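Morndale cell to be re-taught again, this time on screen first

Valente is having another go at the small sorting cell at its Morndale plant, and it says the October restart will stick. It said much the same last time.

The arm itself was never the trouble. According to Eduardo Policarpio, who looks after the cell, the gripper kept arriving slightly off its pick points after each service, and the points were touched up by hand until no two of them agreed. The log shows 1324 corrections since the cell was installed.

The new plan, drawn up with the integrator Kornberg, is to set every position in a simulated copy of the cell and load them over in one go.
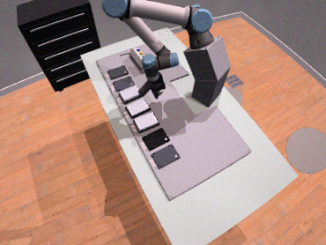

The simulated cell, with the gripper over the board and the row of seven parts along its edge. Render: Kornberg

Kornberg says the model has run 2000 cycles without a missed pick. That is a nice number, but a simulated table does not get bumped by a pallet truck. Policarpio wants the real board checked against the model before the first shift and again at 1735 – a step missing from Kornberg's first draft of the service sheet.

He also wants the pedestal bolts on the weekly list. "If the base moves, the points are wrong, whoever taught them," he said.

Valente would not say what the work costs, or what happens to the hand-taught program. Its Lamirport site, which has the same arm, is keeping the old method for now.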